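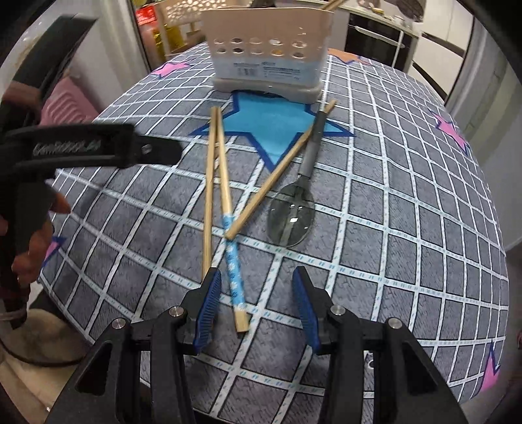 Figure 1. Table at Station 2: three chopsticks and a spoon, with the basket behind them.

HOME ROUTINES 50
Unit 3 handout: Sorting and storing table utensils
Instructor: Styliani Kontogiannis
Lab support: Milovan Spahić

Bring this handout to the June lab. You will need a pencil and the blank tally sheet from Unit 2. Read the section on chopsticks before you arrive, as we start with it.

Purpose of the unit

Unit 2 dealt with plates and bowls, which stack. Utensils do not stack, so they are stored either lying flat in a drawer or standing in a holder. This unit covers the standing method. By the end of the lab you should be able to clear a table of small utensils into a holder, keep pairs together, and explain your choice of compartment to a partner.

Terms used in this handout

Holder: any basket, caddy, jar or cup in which utensils stand upright.
Compartment: one divided section of a holder.
Pair: two chopsticks that match in color, length and pattern.
Single: a chopstick with no match on the table or in the holder.
Working end: the part that touches food. For a spoon, the bowl. For a chopstick, the narrow tip.

Sorting chopsticks

Chopsticks cause more sorting errors in this course than anything else. In Figure 1, two of the sticks on the table are plain wood and the other has a light-blue pattern on its lower half. The patterned one is a single as far as the table goes. Before you call it a single on your sheet, look through the holder for its match.

Match in this order:
1. Pattern or color.
2. Length, with the ends set level on the table.
3. Shape of the tip.

If two sticks agree on color and length but the tips differ, treat them as two singles. Put singles aside until the table is clear and then try them again.

Spoons

A spoon goes in after the chopsticks. The bowl takes up a lot of room, and sticks are hard to push in beside it. In the lab we stand clean spoons with the handle up, so that the next person does not touch the working end. Some households do the opposite. Either is accepted on the written quiz if you state the reason.

Choosing a holder

The lab has three kinds, listed in the supply binder by the names on the shelf tags.

Triditz: one open compartment. Quick to fill, but pairs drift apart.
Cevwood: tall and narrow. Suitable for long chopsticks and cooking spoons. Tips over if loaded on one side.
Ludell: divided. Slower to fill and easier to keep in order. Lab stock number 2141.

Drain holes matter if utensils go in straight from the rack. Without holes, water collects at the bottom and wooden tips darken. Wash any holder once a week and let it dry upside down.

Lab procedure

Work in twos. One person sorts and the other keeps the tally, then trade places. Allow 13 minutes for each turn.

1. Clear everything off the table except the utensils and the holder.
2. Lay the chopsticks side by side with the tips pointing the same way.
3. Match the pairs and write them on the tally sheet.
4. Stand each pair in the holder together. Do not split a pair between compartments.
5. Add the spoons and any other utensils, handles up.
6. Check the holder against the tally sheet. Figure 2 shows a caddy with two compartments and two pairs of chopsticks standing in it, along with other utensils. 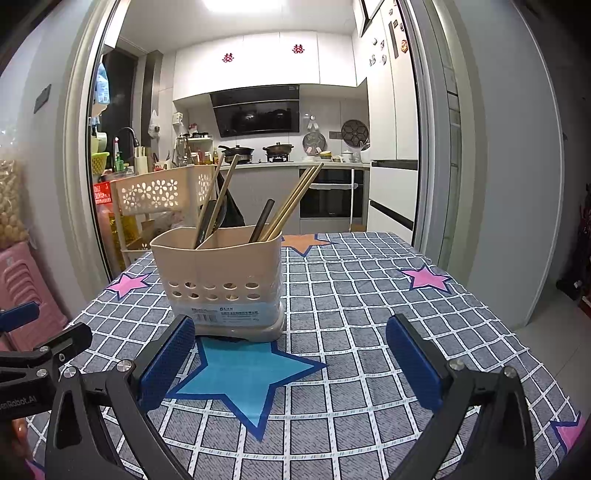
Questions to prepare

Write two or three sentences on each and hand them in at the start of the lab.

Where are utensils kept in your own kitchen, and how far is that from the table?
What would you do with a single chopstick after a week without finding its match?
When would a drawer be a better choice than a holder?

Reading: Kim workbook, chapter on small storage. The reserve copy is at the desk under call slip 3801.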